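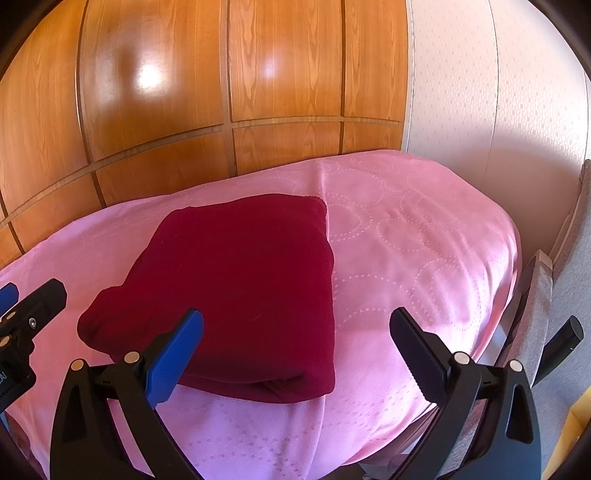
House rules for hand-held gripper work, second edition

The new rulebook for home recording is out, and we're delighted with it! Teams at Lullusel and Prireck have been folding laundry on beds, sofas and kitchen counters since spring, and everything they learned the hard way has been boiled down to 9 pages. The first edition ran to 39, and we suspect most of them went unread.

The biggest change is the starting check. Before each session, open both jaws all the way, close them, and open them again. Look at the finger pads while you do it. A pad that has shifted even slightly on its pins gets reseated before you touch any cloth, and the session log gets a line saying so.

Soft items have their own section now (finally!). A folded sweatshirt or a thick towel should be gripped through all its layers or by one clearly chosen layer, and the operator decides which before moving in. Half-grips that slide off stay in the recording. Please don't delete them, however clumsy they look – the Tustis review group asked for this and we think they're right.

Homes are homes, so the privacy page is the one to read twice. Mail, family photos and screens go out of the room or face down. Residents sign for each room separately, and they can take a room back at any time, even halfway through a session.

A session is capped at 50 minutes, followed by a proper break for the wrists. In the Howells trial, 38 operators worked to the new rules, and the comments they sent in shaped the final wording on breaks and on left-handed use.

Printed copies go out in July. Comments on the soft items section are still very welcome, especially from anyone working with fleece or bulky knits.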